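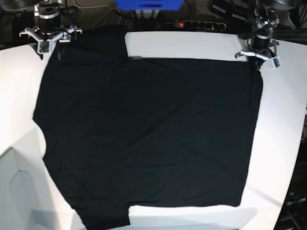 Folding, one demonstration at a time

08/12/2018

Henk Van Hecke runs data collection for Nerine, a project that trains a pair of robot arms to fold clothes from recorded examples. He came to it from textile machinery, where he maintained cutting and spreading tables at Carrasco. Razia Hashmi looks after the learning side: she decides what gets recorded, trains the models and reports back on what they fail at. Both spoke to us between recording sessions, and the interview was interrupted twice by an operator asking whether an episode should be kept.

The unit of work is the episode. An operator guides the two arms through one complete task while the cameras and the joint positions are logged together. For the T-shirt task, an episode begins when the garment is on the table in its starting state and ends when the operator marks it finished and the arms are clear of the cloth. The system learns by being shown a large number of these recordings and being trained to predict, from the camera views, the movement the operator made next.

"It is imitation in the plain sense," Hashmi says. "We don't write down what a sleeve is. We don't tell it where the collar is. It gets views of the table and of the fingers, and it gets the arm motion that went with them. Everything it knows about shirts has to come out of that."

The Nerine set holds 600 accepted episodes of T-shirt folding. A further 161 were recorded and rejected. Van Hecke keeps the rejected ones on the same disks, each with a reason code entered by whoever threw it out.

"The most common code is timing," he says. "The operator stopped to think. You and I can't see anything wrong with that, the shirt gets folded. In the recording you have a long stretch where the arms hold still over the cloth, and the model learns that holding still over the cloth is a thing one does. Then you run it and it stops there and never starts again."

Hashmi confirms that this happened with the first model, trained in August. It reached for a sleeve, paused just above it and stayed there until the run was ended. Trimming the pauses out of the recordings helped with some of the cases. It also introduced small jumps in the motion where the two sides of a cut didn't meet, and in the end the affected episodes were recorded again.

Operators now watch a new folding sequence several times before they attempt it, and do it by hand on a separate table before they touch the controls. Van Hecke says that the hand practice matters more than he expected. People who fold a shirt without thinking tend to use their forearms, their chest and the friction of the table, none of which is available to a two-fingered gripper. By the time they have worked out a version that uses only a thumb and forefinger of each hand, they have more or less worked out the version for the arms.

Why black shirts, we asked, given how little shows up on them.

"That's why," Hashmi says. "On a light shirt with stripes the model has plenty to go on. It can follow the stripes. On a black one it has the outline and some faint creases, and if the exposure is wrong it doesn't have the creases either. We had a model that was very good on patterned cotton and hopeless on plain dark cotton. We went back and recorded dark garments on a white table until the outline alone was enough for most of the fold."

The white surface was Van Hecke's choice. The earlier one was grey, and under the lamps the hem of a dark shirt blended into its own shadow. White brought a problem with the shadows of the arms, which fall across the work area and move as the arms move. Hashmi decided to leave them in.

"You can spend a month getting rid of shadows with diffusers," she says. "Then somebody moves a lamp. I would sooner have the shadows in the training data, in as many positions as we can get, so that the model has seen them and has no reason to react."

The overhead view is the one people look at when reviewing episodes, but both of them rate the wrist cameras more highly for the work itself. From above, a gripper closing on a hem hides the hem. The camera mounted on the gripper sees whether there is one layer between the fingers or two, and this is where most of the failures in the T-shirt task begin. Picking up the top layer of the shirt alone, when both were wanted, shears the garment, and nothing done afterwards will square it up. 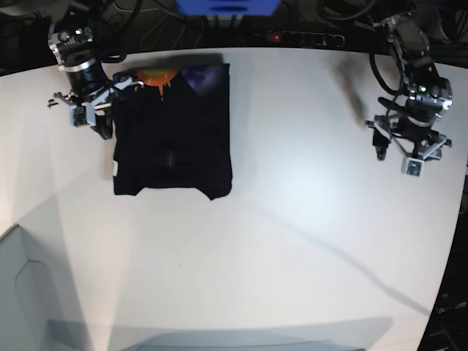 Reading time: 4 minutes

Asked what a good demonstration looks like, Van Hecke gives a list of dislikes. He doesn't want to see the arms moving together when only one is needed. If the right arm is working on the fold, the left should be parked above the table, well away from the cloth, and it should be parked in nearly the same position each time. He doesn't want the fingers dragged along the surface. He doesn't want the operator to pat the shirt afterwards to make it look tidier.

"Patting is a bad habit," he says. "It comes from having people watch. The operator finishes, looks at the shirt, sees a corner sticking out and gives it a little push. Then another little push. None of these pushes has a clear cause in the image, so the model learns to push at random."

Hashmi disagrees with him on this point, and it was evident that they had been over it before. In her view a corner sticking out is exactly the sort of cause a model can learn from, provided that the correction is deliberate and consistent. She would accept an episode with an uneven bottom edge and a single clean correction. She would also accept the same episode with no correction at all.

"The fold doesn't have to be pretty," she says. "People send me episodes with an apology because the result is crooked. If every step was sound and the cloth did something slightly odd at the end, I want it. Cloth does something slightly odd most of the time. What I can't use is a perfect rectangle that took three regrasps nobody can explain."

They settled the matter by giving corrections their own label. An operator presses a pedal when beginning a correction and again when it is over, and the marked section can be included or left out at training time. The models trained with corrections included recover more often from a bad first fold. They are also slower, and they occasionally correct a shirt that needed nothing. Hashmi doesn't regard the question as closed.

The starting states took longer to agree on than the fold. The first batch of 200 episodes all began with the shirt spread flat and the collar facing the same side of the table. A model trained on them folded well from that position and from no other. Turning the shirt by a quarter was enough to make it grasp at empty table where a sleeve ought to have been.

For the later batches Van Hecke drew up a sheet of orientations, and operators work down it. The shirt may lie with the collar to the left, to the right, towards the back or towards the front. It may be flat, or flat with one sleeve tucked under, or dropped from above and left as it lands. The dropped ones are the most expensive, as the operator has to find a hem and pull the garment open before any folding can start, and most of the rejected episodes in the second half of the project came from that group.

"I would have started with the dropped ones," Van Hecke says. "You find out sooner what the grippers can't do."

What they couldn't do at first was hold thin jersey by its edge without letting it slip. The fingers were designed for small rigid parts. Sundar, the workshop that builds the tooling, supplied 4 sets of fingertip pads with different surfaces, and Nerine tested them by pinching a side seam and lifting it slowly off the table. The softest pad gripped best and wore out fastest. The set now in use is the second softest, and it's changed on a fixed schedule whether or not it looks worn.

"A worn pad makes a different demonstration," Van Hecke says. "The operator feels the slip, or sees it, and starts to squeeze longer and lift more carefully. You have two populations in your data and no column that says so."

He has since added the column. Each episode now carries the pad set, the garment number, the operator, the lamp setting and the row of the orientation sheet. Hashmi says she used none of this in the first two months and now can't train without it. When a model fails she wants to know which operators and which garments it resembles at the moment of failure, and the metadata is how she finds out. In one case the cause was a single shirt whose label stuck out at the side and was being grasped as if it were a fold of cloth. That shirt stayed in the set. More episodes were recorded with labels showing.

Calibration is done before the first episode of a session and again if anyone has leaned on the table. The arms are brought to a reference posture, a still is taken from every camera, and the stills are compared with those of the previous session. Van Hecke does the comparison by eye, flicking between the two. Hashmi would like it automated and he has no objection, but says he has caught a loose wrist camera in this way that a numerical threshold would have let through.

Storage, which both had expected to be a burden, has been manageable. Reviewing is what takes the time. Every episode is watched from start to finish by someone other than the operator, at double speed for the overhead view and at normal speed for the wrist cameras around each grasp. A reviewer who does this for a whole afternoon begins to accept everything, so the sessions are kept short and some already rejected episodes are mixed in as a check.

The next task is towels, which both describe as easier to fold and harder to judge, and after that long-sleeved garments. A second station is being prepared under the name Vallari with the same arms and a different table height. Hashmi wants it to find out how much of what the model has learned belongs to shirts and how much belongs to the one table on which it has seen them. She has asked for the lamps there to be left wherever the electrician puts them.

Van Hecke has already written the orientation sheet for towels. It's shorter than the one for shirts. He expects it to grow once the first batch has been reviewed.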